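Section 4: Setting Up the Table for a Crayfish Night 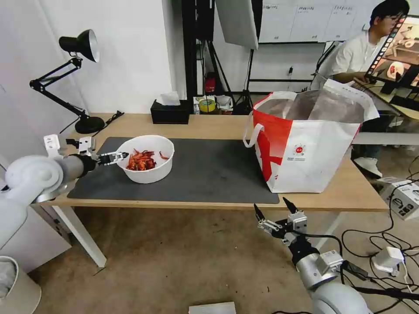

A good crayfish night starts with ten calm minutes at the table, before anyone has sauce on their fingers! The steps in this section suit a pickup order or a pot you cooked yourself.

4.1 Clear and cover

1. Move phones, papers and chargers off the middle of the table.
2. Lay down a large mat. A dark gray desk mat works very nicely on light wood – it hides drips well and bowls don't skate around on it.
3. Smooth the mat from the center outward until the corners lie flat.

Note: Crayfish juice stains bare wood fast. If your mat doesn't reach the end of the table, add a dish towel there.

4.2 Bring in the food

1. Leave the crayfish in the insulated bag until people are ready to sit. The silvery lining does a great job of holding heat with the top closed.
2. Stand the bag at one end of the table and put the serving bowl at the other. You want elbow room between them.
3. Tip the crayfish into a wide, round bowl. White is my favorite, because the red shells look wonderful against it.
4. Stop filling just below the rim. Refill from the bag as you go.

Caution: Steam collects in a closed bag. Open it away from your face, and keep children back while you pour.

4.3 Within reach

1. Put a box of tissues at the back of the table, where a wet sleeve won't drag over it. Pull the first one up so it's easy to grab.
2. Set out a second bowl for empty shells. Do this before the first crayfish is peeled, or the shells will end up on the mat.
3. Point a desk lamp at the bowl if the room is dim. You'll find the vein in the tail much faster.

Caution: Keep lamp cords away from the bowls, and dry your hands before touching the switch.

4.4 Afterward

1. Tie the shells up in a bag and take them out the same night. In August, take them out the same hour.
2. Wipe the mat with warm water and a drop of dish soap, then go over it again with half a lemon – it smells so much better!
3. Turn the insulated bag's opening toward the air and let the lining dry completely before folding it.

For sauces and dips, go to page 31.

Jyoti Agarwal, revised 7 November 2021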